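Ticket 221 — Stivholm shared printer drops off the network every afternoon
Site: Ultdale office, second floor
Status: Resolved, keeping an eye on it through September

Opened by the front desk

Hello, and thank you in advance for your patience with us! The Stivholm printer by the supply closet has started disappearing on everybody after lunch. In the morning it prints beautifully, and then at some point in the early afternoon the jobs just pile up in the queue and the computers say the printer is offline. The printer itself looks perfectly happy, with its green light on and "Ready" on the little screen. If we turn it off and on again it comes back, but by the next afternoon we're in the same spot. We've been walking our print jobs over to the Dalen side of the building, and they have been very gracious about it, but I think their patience (and their paper) is running low.

First reply from support

Thanks so much for writing this up so clearly, it saves us a lot of back and forth. Before I come over, could you try something for me the next time it goes offline? Leave the power alone, go into the printer's menu, choose Network, then Status, and write down the address it shows. Then do the same thing in the morning when it's working. I'd also love to know whether everyone loses it at once or just a few people. The reason I ask about everyone is that the two most common causes look alike from your desk, and they have quite different fixes.

Front desk

Everyone loses it at once, including the laptop in the meeting room. The address in the morning ends in 16. This afternoon, while it was offline, it ended in 5! I checked it twice because I was sure I'd misread it. Nobody here changed anything, at least not on purpose.

Support

You didn't misread it, and that's a very useful thing to have found. The printer is borrowing its address from the router, and the loan runs out after 8 hours. When it asks for a new one it sometimes gets a different number, and all of your computers go on knocking at the old door.
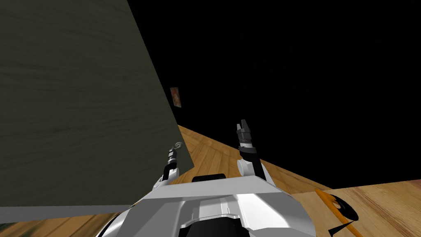
I came by this morning and set a reservation in the router so the printer is always handed the address ending in 16. I also removed the old printer entry from the front desk computer and added it again by name, so that even if the address did wander, that machine ought to find it. The other computers can be left as they are for now. If any of them act up, the steps are in the printing guide, or just give me a shout and I'll walk you through it.

While I was there I noticed the firmware was quite a bit behind, so I ran the update. It took longer than I'd hoped, and I apologize to whoever was waiting on those envelopes — they did print in the end, all of them, in one go.

Front desk

Thank you! It made it through the whole afternoon and the address still ends in 16. One small thing, and please don't rush on our account: scanning to the shared folder now asks for a password, which it never used to do.

Support

Ah, that would be the update. It cleared the saved login for the scan folder, and I should have thought to check that before I left. I've put it back in from here, and a test page from my end went through to the folder. Could you try one from the glass and one from the feeder when you have a quiet minute?

Front desk

Both worked, and the color one too. We've told the Dalen folks they can have their printer back, and we owe them a few reams.

Support

Lovely news. I'm marking this resolved, and I'll check the router log now and then through September. If it goes offline again, please reply on this same ticket with the address it shows so we keep the whole history together.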